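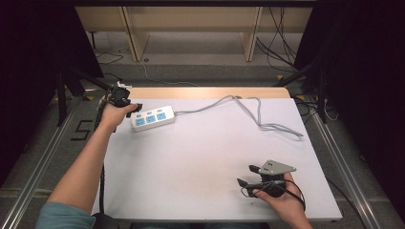

Posted by kestrel_pn
We're collecting bimanual demos for a cord handling task with two hand-held grippers. Policy is a Lusum fork, nothing exotic. Episodes run 20 seconds at most. After 84 episodes the replayed trajectories look fine on the left side and poor on the right, and I think the power strip is the problem. Its gray cord goes out the right end, over the wood at the back of the table, and returns across the top in loose coils, so the right gripper's target never has the same shape twice. Do I fix the cord layout at reset, or leave it random and collect more?

dunmore44
Leave it random. If you fix the layout you get a policy that knows one cord. We went through this with hose routing on Gasser and threw out the fixed set.

ohmslaw_b
Disagree, at least for the first batch. With 84 episodes you can't tell a coverage problem from a calibration problem. Fix the cord, collect 20 more, replay. If the right side is still off, it's the tracking.

kestrel_pn
Tracking was calibrated on both units in September. I haven't repeated it.

ohmslaw_b
Then repeat it before you collect anything. Also check the gripper cables. On the left unit the cable drops down the table edge and stays out of the way. On the right the cables loop around the gripper and the fingers. That can pull on the wrist during a rotation, and the operator will correct for it without noticing. The correction goes into your data.

dunmore44
Agree on the cables. Still no on the fixed layout. Roughly 2,000 episodes with random resets was where ours stopped improving, and the early fixed ones hurt more than they helped when mixed in.

tallow
You don't have to mix them. Tag the fixed episodes, use them for diagnosis, exclude them from training. Stemeo has a per-episode flag for this and Flultard reads it on export.

dunmore44
Fine with that, as long as the flag survives the export. Ours was dropped silently on any episode that had been trimmed.

tallow
Trim after export, then.

kestrel_pn
Recalibrated both. Right unit had a rotation offset of a little under two degrees, left was within tolerance. Rerouted the right cables up the forearm with a strap at the elbow. Collecting the 20 fixed episodes now, tagged. Will post replay error per side when they're processed.

ohmslaw_b
Post the old 84 with the offset corrected as well. If they come out usable you've saved yourself an afternoon.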